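Fitted sheet keeps popping off the corner, is it the sheet or the mattress?

Posted in Home & Household, 4 September 2022

marlowe_knits

Hello all, I've been reading this board for ages but this is my first time posting, so please be patient with me! We bought a new mattress in June, a Hustel, and it's quite a bit thicker than our old one. I measured it at 12 inches. Our old sheets were hopeless on it, so I went out and bought a new cotton set from Kastetti, and I do love how they feel, but by morning one of the top corners has nearly always let go and I wake up with my cheek on the bare mattress. My husband says to tuck it in harder. (He has never tucked in a sheet in his life, bless him.)

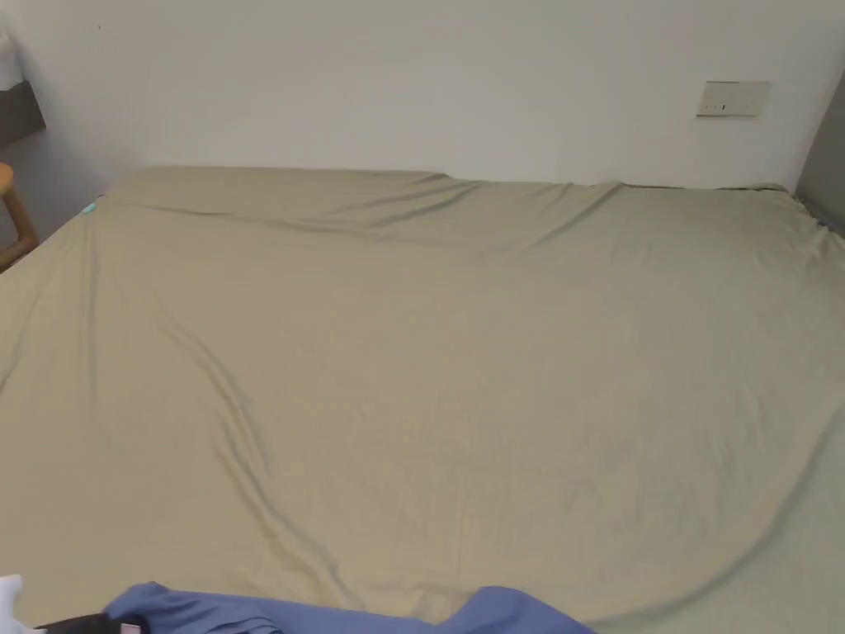

I've washed the set twice, warm, and dried it on medium. The package is long gone, so I can't check what depth it was made for. Should I be looking for something deeper, or do those strap things really work? I'd hate to give up on a set I paid good money for.

Thanks so much in advance!

tansy60

Welcome, and what a nice first post! I went through the very same thing when we changed beds. Get your tape measure and lay the sheet on the floor. Measure the corner seam, from the point where the top turns down to the bottom of the elastic. For a 12 inch mattress you want more than 12 inches there, as the sheet has to go down the side and then tuck underneath. I buy 15 at the very least, and if you use a topper you'll have to add that in too (I forgot mine the first time and had to send everything back, and the postage was dreadful).

Also check which way round you have it on. On a queen the long side and the short side are close enough that it's easy to get wrong in poor light, and a sheet put on sideways will fight you all night long. I sewed a little scrap of ribbon into the bottom left corner of all of mine and I haven't had to guess since.

As for straps, the ones that run corner to corner underneath stayed put better for me than the short clip kind. You do have to lift the mattress to get them on, so rope your husband in!

gus_in_the_valley

just get the straps. magesa ones are fine

marlowe_knits

Thank you both! Measured the seam and it's 12 on the dot, so there's my trouble. I'll try the long straps first and put deeper sheets on my birthday list.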